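Two-handed grasp demos: how many before training?

skodlow_rig
Collecting two-handed demonstrations with hand-held grippers, white plastic parts on a white surface. 719 episodes logged since July. First policy closes early on the part. Wrist view from one side: 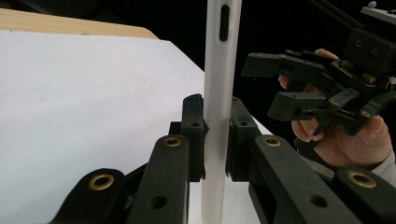
What rate are you logging at?
60 Hz for jaw width and pose, same clock for both hands.

partanen
Early closing is usually a latency offset. Check jaw width against video before you record more.

Godfrey Mussa
Disagree. White on white gives poor depth cues. I would change the background for a third of the set and go to 1,000 episodes.

partanen
More episodes with the same offset just teach the offset.

skodlow_rig
Measured it last night: 16 ms between streams – less than I feared. Another grasp, pads on either side of the part below the slot:

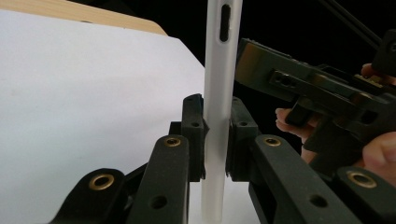 Do you keep failed grasps?
They stay on disk with a fail tag and are left out of the training split.

Godfrey Mussa
Keep the slow ones too. At Endard we trimmed them and the policy never learnt to wait for the second hand.

partanen
16 ms is fine. Vary the start pose, then – and retrain on what you have first.

skodlow_rig
Retraining tonight. New batch in September.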